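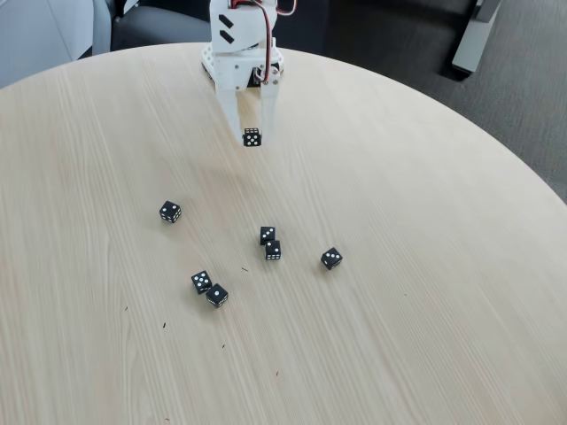 Replacing dice and protecting the round table in a shared games room

Reading time: 2 minutes

Question

I am responsible for the games room at the Cara residence, which is open to residents every evening. The room has a round table with a pale wooden top, and the dice in use are black with white pips. Two matters have arisen on which I would appreciate advice.

First, several residents have reported small dents in the table top, and the management has asked whether dice should be thrown on bare wood at all. Secondly, the residents' association wishes to buy a second colour of dice so that two games may be played at once. The furniture budget for the year is $542, and refinishing the top would use most of it. Is a felt cover adequate, or should dice trays be required?

Posted by Ingvar Hauksdóttir, March 2026

Answer 1

A fitted felt cover is adequate for most rooms of this kind. We adopted one at the Briem centre in December and have received no further complaints about marks or noise. The following points may assist:

- Measure the diameter of the table in two directions before ordering. Older round tables are frequently a little oval.
- Select a mid-green or grey cloth. Black dice are easily lost on navy or charcoal, particularly under evening lighting.
- Remove the cover weekly and wipe the wood with a barely damp cloth. Grit trapped beneath felt will scratch a finish more quickly than dice will.

Shallow dents in solid timber can sometimes be raised with a damp cloth and a warm iron. This method should not be attempted on veneer, and it may leave a cloudy patch in some finishes. Test it on the underside first.

With respect to colour, ivory dice with black pips would be the obvious companion to your present set. Please confirm that the new dice are the same size as the old, as residents will mix them regardless of what the sign says.

Answer 2

Trays. Felt slides about unless it is elasticated, and someone will spill tea on it.

Answer 3

I would support the first answer, with one reservation. If the table is also used for meals or crafts, a cover must be taken off and stored each time, and in practice it ends up on a chair. Two lipped trays can be kept on a shelf with the dice inside them. Our own are the Demance pattern, lined in cork, and they have proved satisfactory.

I would defer the refinishing until next year's budget.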